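Saltis Packing Floor
Progress report to the Gouveia Fund, second period
Submitted 5/2/20

You asked that this report be shorter than the last one and contain fewer adjectives. We have done what we can.

1. Where the money has gone

The grant pays for the two-arm cell at the end of packing line B, the training time that goes with it, and the hours of the floor staff who are teaching it the job. The hardware portion is spent. The training portion is a little under plan, mainly because the people we meant to train kept being needed to pack boxes. The remaining balance is committed to the next period, and the ledger is attached separately for anyone who enjoys ledgers.

The job itself hasn't changed since the proposal. Saltis makes up supply kits for small repair shops: tape, ties, gloves, a basket to keep them in. Every kit is gathered by hand from open bins, set out on a bench, checked against a card and packed. It is dull work and hard on the wrists, and we lose people over it. The plan was to have the arms do the fetching and setting out, and to leave the checking and the final pack to people, who are still much better at noticing that a thing is wrong.

2. What the cell can do now

We started with two items, a roll of tape and a basket, on the theory that one is small and slides and the other is large and awkward. Both theories were correct.

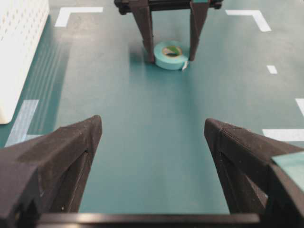
The target in our proposal was 40 clean placements in a row for each item, with no hand reaching in to help. The tape roll got there in the eleventh week of the period. The basket has not. Its best run stands at 11, and we would ask you to read that number kindly. A person picks up a basket without deciding where to hold it. The arm has to be shown, and then shown again from the other side, and then shown what to do when it has taken hold of the rim a little crooked.
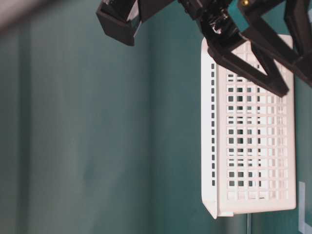
The software side is handled by our integrator, Neltetti, who have been patient with us and prompt with their invoices. They moved us to a new version of the motion package in the middle of the period. This cost us four working days and improved the speed by an amount we can measure but not feel. A full cycle still takes longer than a packer would take to do the same job while talking to someone else. We don't think speed matters yet. It will matter by the end of the year, and we have put it in the risk section so that it can worry you as well.

3. What has changed for the people on the floor

The proposal promised a section on this and we suspect it is the one you will read. No positions have been cut, and none will be during the grant. Two packers on each shift now spend part of their day as what the org chart calls cell operators. The pay step for that came through in the second month, after some correspondence. The title has been received with the respect it deserves, which is to say that it has been shortened to something we will leave out of this report.

The work is different in ways we didn't predict. Packing is tiring in the hands. Watching an arm is tiring in the head, and several operators asked to go back to packing after lunch because they found it restful. We now swap every 60 minutes. Complaints of sore wrists are down on the shifts that rotate. Complaints about boredom have moved from the bench to the cell, where they are at least sitting down.

The other change is that operators have become particular about layout. In the first period the placement area was a matter of opinion, and each shift had its own. The morning shift would teach the arm one spot and the afternoon shift would correct it. 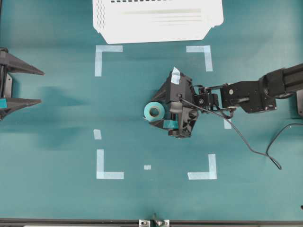 Agreeing on a layout took three meetings and was worth all of them. The operators drew it up themselves, and the engineers were invited to comment at the third meeting, by which point there was little left to comment on. The marked square has a piece of pale blue tape at each corner and small scraps along the sides between them, so that anyone coming on shift can see where the middle is without asking. It cost us part of a roll of tape. We mention this because the quote for a printed mat was a good deal more, and because the engineers now use the same layout on their own test bench and have not said where they got it.

One more item belongs here. Operators can stop the cell at any time without giving a reason. In the first weeks hardly anyone did, out of politeness to the visitors. We have since made it plain that stopping it is part of the job, and it now gets stopped a great deal. The stop log is the most useful document we own. Most entries are one line long and several are unprintable, but they tell Neltetti more than our formal fault reports ever have.

4. Problems

The basket, as above.

Glare. The lights over line B were chosen for people, and the surface of the bench throws some of that light back at the cameras. We have tried shades. The next attempt is to move one lamp, which requires an electrician, which requires a form.

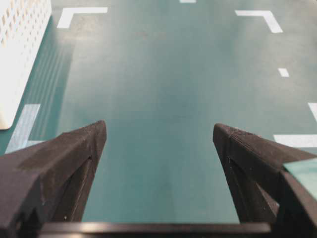
Cell bench seen between the gripper fingers, center of the work area clear.

Cover for training. Every hour an operator spends teaching the arm is an hour taken from the line, and line B has its own targets, which were set before the cell existed and have not heard of it. Our sister site at Unden lent us a packer for the last part of the period. We would like to make that regular and have put it in the revised budget.

Cycle time, as promised. If it has not come down by a third at the next report, the cell will be good at its job and still of no use to the line, and we'll say so.

5. Next period

Finish the basket. Add gloves, which are soft and have no correct shape, and about which we make no promises. Run the cell for one full shift with packers checking its output at normal pace. Have the wrist complaints reviewed by someone from outside the company, as you suggested last time and as we should have thought of ourselves.

We would also like to bring two of the operators to the grantees' meeting in place of the usual manager. They know more about the cell and have asked for the trip. Please let us know in May whether the travel line can be used for this, and whether there will be lunch. The second question came from the operators and they were firm that it be included.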